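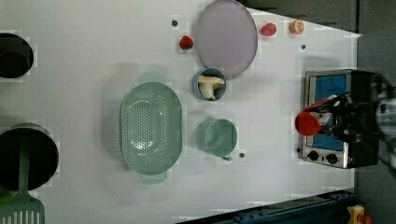 Urio Blessings Journal: my review

9/25/24

I bought the Urio journal back in February, when my morning prayers had turned into something I mumbled while looking for my keys. It's put out by Zandside and it's meant to help you slow down over the blessings you already say. You get a hardcover book, two ribbon markers and a pack of 51 prompt cards, all in a box that's a bit too snug (I tore mine on the first day!).

Each page has a blessing in Hebrew at the top, then a translation, then a short thought and a good big patch of lined space. My favourite is the page on bread. I must have said that blessing thousands of times and I'd never stopped to wonder who grew the wheat, and there I was with a cold cup of tea, filling both sides of the page.
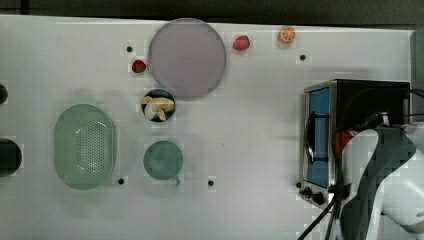

I do skip days, and the book is pretty kind about it. There are no dates printed anywhere, so you just pick up where you left off and don't have to look at a row of guilty blanks. The translations are plain and warm. Some of the short thoughts are a little sugary for me, especially the ones about sunsets, but my neighbour loves those, so there you go.

The paper is lovely. Fountain pen doesn't bleed through, though the cream colour makes pencil hard to read at night. The Hebrew could be larger too. I'm at the age where vowels start to look like crumbs.

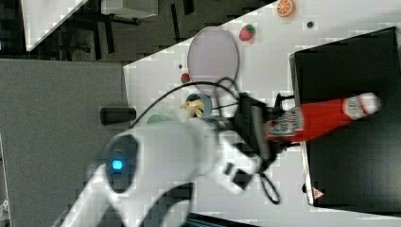 What about the cards?

Mixed feelings! You draw one at the Shabbat table and everybody has a go at answering. A few started really good conversations, the sort where the soup gets forgotten. Others are too close to each other, and I've pulled 17 out of the pack for being more or less the same question about gratitude. 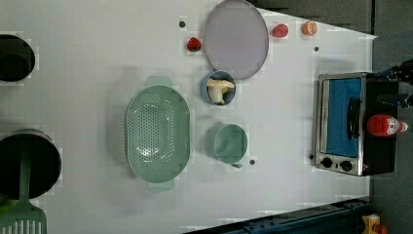

I also wish they'd come with a proper tin, as the little paper sleeve gave up after a month and mine now live in a rubber band.

I got my set from Brodine Books in Clurnstead, and they'll order in a spare pack of cards if you ask. I'd give the journal four and a half stars and the cards three. I've already started a second book for the coming year.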